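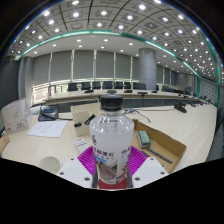

**Figure 2.** Shared table with telephone, storage boxes, organizer, cup and water bottle.

### 4.2 What stays on a shared table

Shared tables fill up in layers, and the layers turned out to be the most enjoyable part of this study to work out. At the bottom are the things that almost never move. A desk telephone is the clearest case: it is tied down by its cable, and everything else on the table has to find a place that leaves the cable alone. In the table shown in Figure 2 the cable runs across the cream-colored top from the phone, and a loose sheet of paper lies in front of the phone. We call items like the telephone *anchors*. Above them come *holders*, such as the small open cardboard organizer with a marker resting in it, and above those come *visitors*: cups, bottles, single sheets, anything that arrives with a person and is supposed to leave with one.

The three terms came out of our first round of interviews, before we had any plan to sort the material this way. Uzma Mengal, who led the interviews at Cluvholm, noticed that people talked about the phone as part of the table ("the table with the phone") but talked about a cup as part of a colleague ("that's Babar's"). We found this so striking that we went back through the transcripts and marked every item by how it was spoken of. The match with how often items moved was very good, better than we had any right to expect from a pilot.

Our full set holds 1098 item records from the two offices, Cluvholm and Grilska. Each record notes the item, its layer, its nearest neighbor, and whether it was in the same place at the next visit. Items held in the hand were recorded as visitors whatever their position. Boxes were recorded as holders if people in the office said they were in use, and as anchors if they had stayed put for five visits or more. This second rule caused some lively argument within the team. Maham Bajwa's view was that a cardboard box can never be an anchor, given how easily it can be lifted. Fahad Talpur's view was that the boxes at Grilska had been there longer than some of the staff. We kept the rule and report the boxes separately in Section 4.4, where readers can judge.

### 4.2.1 Cups and bottles

Drinks were the most mobile things on every table, and they were also the best guide to where people liked to sit. A person who returns to a shared table tends to put a cup down close to where it was last time, even when the chair has moved. At Cluvholm this held for people who used the table every day and, to our delight, for people who came in only twice a month.

Bottles behaved differently from cups. Cups stayed near the table edge, within easy reach. Bottles with screw caps traveled much farther in. Several people told us that they would never leave an open cup next to papers but would happily stand a closed bottle among them, and the records bear this out – capped bottles had paper as their nearest neighbor far more often than cups did. Labels matter as well. A bottle with a large printed label is easy to tell apart from the next one, and people at both sites said they recognized their own by color before anything else. Plain cups gave much more trouble. White ones in particular were left behind, picked up by the wrong person, or carried to the kitchen by someone who assumed they had been forgotten.

### 4.2.2 Pens, markers and small packages

Holders did their job well for the first few days and then began to collect things they were never meant for. The organizers we followed at Grilska took in batteries, tea bags, a tape measure and, for one memorable week, somebody's sandwich. Markers were the steadiest contents. They were used often, by many people, and they came back. Pens were used just as often and did not come back at all.

Small flat items were the hardest to record. Remote controls, packs of labels and thin packages often look alike from a few steps away, and they slide under paper or end up in front of an organizer instead of in it. Aigars Vītola suggested early on that we treat this strip in front of the holder as a place in its own right, and it was a fine suggestion. We named it the *apron*. Items on the apron were nearly always on their way in or on their way out, and in interviews people could usually say which. "I was going to put it back" was the most common answer, in almost those exact words.

### 4.2.3 Clearing

Both offices asked staff to clear the shared tables at the end of the day. Visitors were removed reliably. Holders were straightened but seldom emptied. Anchors were wiped around, and the strip of table under the telephone cable was missed at eight of the tables we followed. Babar Paracha tested a simple change at Grilska by moving the phone closer to the wall, so that the cable no longer crossed the working part of the table. People began to wipe the whole surface without being asked, and within a few visits the freed strip had become the favorite place for loose sheets.

We had hoped the apron would shrink after clearing, and it did not. It emptied in the evening and filled again by the middle of the next morning, often with the same items. We take up this pattern in Section 5, together with the kitchen counters, where the holders are larger and the visitors are a good deal messier.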